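Trulari Hand Gripper, Classroom Pair
For school clubs, student teams and evening classes

The Trulari is a hand-held gripper for students who are learning how a robot picks things up. You hold it, you close the jaws yourself, and a small camera on the tool records what the fingers do. Sold as a matched pair, left and right, through Lykkegaard.

Item number: 2234
Sold as: pair
Recommended age: 14 and up
Assembly: needed, one class period 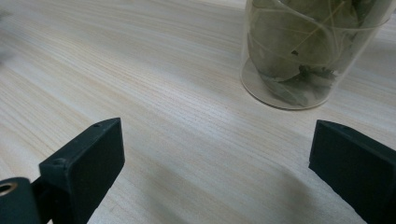
Words: Hanne Stougaard
Robotics club leader, Cladley

Our club at Cladley has used the Trulari pair for one school year. Lykkegaard asked me to write up how we use it, so this part of the page is for teachers and club leaders who want to know what it is like to run a term with these.

The fingers end in square blocks with flat inner faces. The bushing in the pivot is brass colored and the rest of the finger is black plastic. Students tend to overtighten the small screws in the tips. Show them once with the short driver and then check every finger before the first session.

A flat face is good on boxes and books. Round containers are harder. A clear tub of dried leaves is one of our standard objects, and it gives new students trouble. They come in too high, or one finger touches before the other and the tub turns. We let them try it by hand first with no recording. After a few tries they start lining up both fingers before they close.

The class is built around the Skulach kitchen task, which is a student competition task with a simple rule sheet. A team gets a table, a small rack and some storage containers. They have to move the containers between the rack and the table in the order on the card. Each team records its own runs, sorts out the bad ones, and hands in the rest. A full set for the club final is 42 clean runs. Over the year our teams recorded 3000 runs in all, counting the ones we threw away.

Students work in pairs. One student holds both grippers and the other reads the card, starts the recording and writes the log. They trade places at the end of each card. The log matters more than students expect. If a run has no note about which container went where, we can't use it later, and it has to be done over.

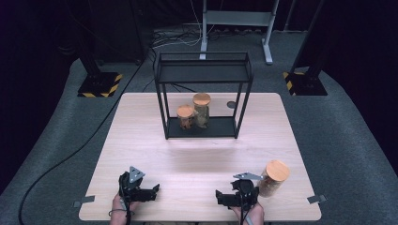 Table setup takes up most of the first session. Use a table you can reach across without leaning, and put the rack toward the back so there is open space in front for both hands. Ours is a plain black metal rack with a low shelf. We keep two of the glass jars on the shelf and put a third near the front right corner, where the right gripper can get close to it. The jars have round wooden lids, and the rule for beginners is to grip the glass and leave the lid alone. Run the cables down past the wrists and let them hang free. If a cable is pulled tight the student will twist the hand to make up for it, and the run looks wrong on playback.

Fill the containers with dry goods only. We allow grains, dried leaves and similar. An empty jar moves too easily and teams get used to it, then have trouble in the final.

The metal plates on top of the grippers should not be used as handles. Hold the tool from below. Students with small hands may need a rest after each card.

We meet on Friday after school. Ninety minutes is enough for setup, two cards per student and cleanup. With an hour you will only get through one card.

What I would change: the cables could be longer, and the printed guide skips the step where you match the left and right recordings. Lykkegaard now has a separate sheet for that, which you can ask for when you order.

In the box
Left gripper and right gripper
Two cables
Short screwdriver
Spare tip screws
Printed guide

Not in the box
Computer, table, rack, containers. The Skulach rule sheet and task cards are ordered separately.

Care
Wipe the finger faces with a dry cloth after use. Do not oil the bushings. Check the tip screws before each session. Store the pair with the jaws open.

School orders
Schools and clubs can order on account. Orders placed before the end of April ship in time for summer classes. Replacement fingers are sold singly, so please state left or right.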